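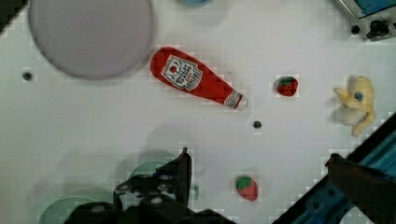

*Grokanlow bench seen from the wrist camera. Ketchup bottle, strawberries and banana on the white tabletop, gripper at the bottom.*

The **Grokanlow late-close fault** (also "the late close", in early notes "ghost grip") is a fault in table-top picking robots running the Grokanlow bench software. The gripper reports a closed grip before the fingers have finished moving. The arm then lifts too early. Result: the item is dropped, dragged or tipped, and in the worst case the arm carries on to the next step with a fingertip still pressed on the table.

First written up by Živko Kolev, then a test engineer at Moreira, after a run of dropped toy food on the kitchen-sorting task. Fixed in version 3 of the software. Older benches still have it unless patched by hand.

## Background

Grokanlow benches are used for sorting and table-clearing practice. Toy food and tableware on a plain surface, wrist camera looking down past the fingers. The arm picks an item, lifts, moves it to a dish, lets go.

The gripper and the arm have separate controllers. The gripper one was supplied by Plana, the arm one by Moreira. They talk over a shared line, and the arm waits for a "closed" message before it lifts. That message is where the trouble was.

## Cause

The Plana controller sent "closed" when motor current rose past a set level. Fine for hard items, where current only rises once the fingers touch something. But the current also jumps briefly at the start of every move, when the motor has to get going. The controller was meant to ignore this start-up jump for 230 milliseconds.

A full close takes 800 milliseconds. With a stiff or dirty finger slide the start-up jump lasts longer than the ignore window, so the controller took it for contact. Message sent, arm lifts, fingers still mostly open.

Two things made it worse:

- Finger position was logged but never checked against the message.
- The lift step had no second check of its own. It trusted whatever came down the line.

Cold rooms raised the rate of faults, as grease on the slides thickens. December was the worst month in Kolev's log.

## Symptoms

Varies a lot by item. Light round things usually get left behind, the arm lifts with nothing in it and completes the whole move to the dish as if all was well. Long items are caught by one end and swing. Bottles are the bad case – a bottle lying flat gets pinched at the neck, tilts, slips, and can end up under the wrist.

In the log the fault looks like a good pick. The only sign is the finger position column, which is still changing after the "closed" line. Operators for a long time put the drops down to bad camera aim and spent weeks redoing the calibraton, with no effect.

## The bench 2 incident

The fault was treated as a nuisance until an early-morning run on bench 2 at Moreira. The gripper sent a false "closed" over a bottle, lifted, lost it, and came back for a retry with the bottle now partly below the finger. Second false "closed". The retry routine pushed down to the programmed height and the arm stalled against the table. No force limit was active during retries, this had been switched off during an earlier test and not switched back on.

One finger bent, the wrist mount cracked. An operator reached in to free the bottle while the arm was still powered, and got a bruised hand when the stall cleared and the arm moved. No other injury. The bench was taken out of use the same day.

Kolev's report called the missing force limit the more serious finding of the two. Moreira at first listed the case as operator error, later changed to "equipment fault, with unsafe access".

## Fix

Version 3 does the folowing:

- "Closed" is sent only when current is high *and* the fingers have stopped moving.
- The arm compares finger position before lifting and holds if it doesn't match the item.
- Force limit stays on in retries. Cannot be turned off from the task menu.
- After two failed picks of the same item the arm parks and waits for a person.

For older benches Closari published a patch that only lengthens the ignore window. This cuts the number of false messages but does not remove the cause, and a badly worn slide will still set it off. It also does nothing about the force limit.

## Safety guidance

Current guidance for unpatched benches is short. Stop button pressed before any hand goes over the table, also when the arm looks stalled or parked. Slides cleaned and regreased on schedule. Force limit checked at the start of each shift, by trying it, the menu setting alone is not proof.

## See also

- Grip confirmation
- Stall recovery
- Wrist mount (Grokanlow)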